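Town votes to keep its tip shop, narrowly, after a very long evening

July 27, 2025

Clivum residents have kept their tip shop, at least until the next budget, after a meeting that ran well past the hour when the hall's heating switches itself off.

The council had proposed closing the shop beside the transfer station in September and sending everything on its shelves to Melnyk, a 40-minute drive away, where a private contractor would sort it. Staff put the saving at $1,390 a month. Supporters of the shop replied that this was less than the council spent last year on new signs telling people where the tip was.

Almost 200 people turned up, which is more than voted in some wards at the last election. Most had a story about something they'd bought for a dollar. Several had brought the item with them.

"I furnished a whole sleepout from that shed," said Athina Pappas, who was holding a standard lamp and kept holding it. "You can't get a lamp like this in Melnyk. You can't get parking in Melnyk."

Councillor Anderson Queiroz, who moved the closure, said he had nothing against lamps. His concern was the back of the shed, where unsorted donations have been piling up since summer and where a count in autumn found 1,099 items, among them four left ski boots and a piano with no front.

"At some point a shop becomes a heap with a cash tin," he said, to some booing.

The contractor's proposal called for sorting to be done largely by machine, a detail that took up eight pages of the agenda and very little of the discussion.

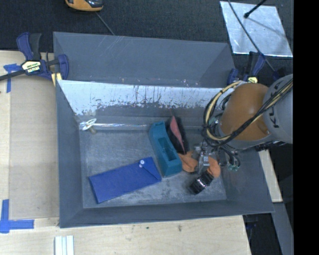

A robot arm reaches into a large gray bin. Council papers set aside eight pages for automated sorting.

Talk turned instead to the price of paperbacks. The shop put them up from 50 cents to a dollar in autumn, and Sotiris Xenos, who has run the till for six years, was asked to explain himself. He said the 50-cent coins kept going missing down a crack in the counter. He was asked why the crack hadn't been fixed. He said the timber to fix it had been sold.

Charalambos Tsolakis spoke against keeping the shop and got a polite hearing until he let slip that he had bought his own barbecue there. He later told the meeting it had never worked properly.

The vote to keep the shop was carried by five councillors to four. Opening hours will be cut by one morning a week, and donations will be capped at one trailer load per household per month. The council will also write to Melnyk to say thanks all the same.

Mayor Chrysanthi Tzavaras, who had the deciding vote, said she expected the matter to come back next year, along with the piano. Anyone able to take the piano away before then should ring the council office. There is no charge, and the council is prepared to lend a trolley.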